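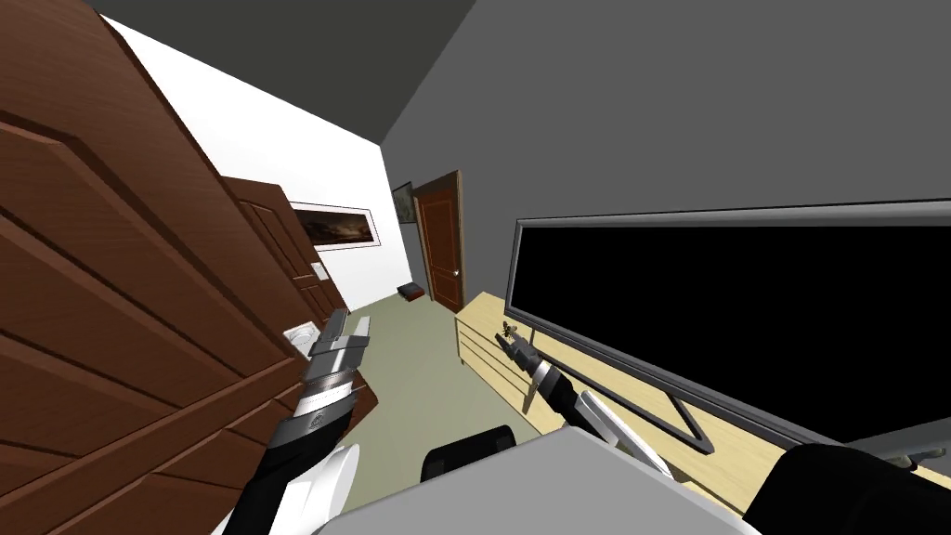 5. FAILURE ANALYSIS

Home | Issues | Authors | Search | Contact

5.1 The tilt that wasn't in the logs

I'll start with the failure that cost us the most time, because it's the one I'd want to read about if I were setting up a similar study. Our two-arm robot had been doing fine in the simulated living rooms for weeks (fine by our standards, anyway, see Section 4), and then on one batch it started driving its right arm into furniture. Not every run, and not in every room. Out of 627 runs in that batch, 39 ended in a hard contact that tripped the force limit, and when Deepak Bhatia and I sorted them by hand we couldn't find a single task that explained them all. Opening drawers, reaching for small things on cabinet tops, just moving past a piece of furniture on the way to a door: they were all in there.

Figure 2. Head view in one of the living rooms, with the right gripper in front of the television and over the cabinet top. The floor between the arms leads back to the far door.

What you notice first in Figure 2 is the slant, of course, and I wish I could say we noticed it first too! We didn't, because we weren't looking at pictures. We were looking at joint logs, and the joint logs were beautiful. Every joint tracked its target, the base was level, the planner reported plenty of clearance. I spent two full days convinced that the collision shapes for the furniture were wrong, and I rebuilt a good many of them (the television stand twice) before Sneha Lodhi asked if anybody had opened the head view lately. I hadn't. She opened it, and the room was leaning over like a boat.

So the head camera had a roll angle, and the part of our code that turns image points into arm targets didn't know about it. That code, which we call Brevcombe after the street our old lab was on, takes the camera pose from a file that gets written once when the room loads. The simulator, meanwhile, was adding a random roll to the camera at every reset. We had asked it to do that! It was one of the settings we turned on to make the policy less fussy about mounting errors, and we'd all agreed it was a good idea. But the pose file was written before the roll was applied, so Brevcombe kept working with a level camera that no longer existed.

With a small roll you'd hardly see the effect. A target near the middle of the view barely moves, and the wrist has enough give to cover the rest. Out toward the sides it's a different story. A point on the cabinet top at the right of the view got placed too low or too high depending on which way the room was leaning, and if it came out too low the gripper was sent into the wood. That's also why the left arm looked so innocent. Most of our left arm targets in this batch were close in and fairly central, so the same bug was there on both sides and only one of them paid for it.

5.2 Why the safety check missed it

This is the part that still bothers me. We had a clearance check, named Awasthi in the code, and it was supposed to stop any move that brought a gripper too close to furniture. It ran on every move in all 39 bad runs and passed every one. The trouble is that Awasthi got its furniture positions from the same wrong camera pose. The target was wrong and the cabinet was wrong by the same amount, so as far as the check could tell they were a comfortable distance apart. I had described this check in an earlier draft as independent, and I've taken that word out.

We made two changes. The pose is now read fresh with every image, and the check takes its furniture positions straight from the simulator. Then we replayed the 39 runs from their saved seeds. None of the replays tripped the force limit on a bad target, though 2 of them still failed for a boring reason (the gripper closed early and missed). We also went back through our older results and found 16 runs that had counted as successes with the roll turned on and a wrong pose in the file. We've dropped those from the tables in Section 4, so the numbers there are a bit lower than in the version we shared on 22nd May.

I should say that nothing got broken, since all of this happened in simulation. I don't take much comfort from that. The plan was to move this same code onto the arms in the Clerkomthorpe lab, where the head mount can be turned by hand and the pose file would have been just as stale. Before that move we're adding a plain test at startup: the arm touches a known point on a foam block, slowly, and if it lands off the mark the run won't start. Deepak also wants the head view saved at the first step of every run, next to the joint logs, and I've already turned that on.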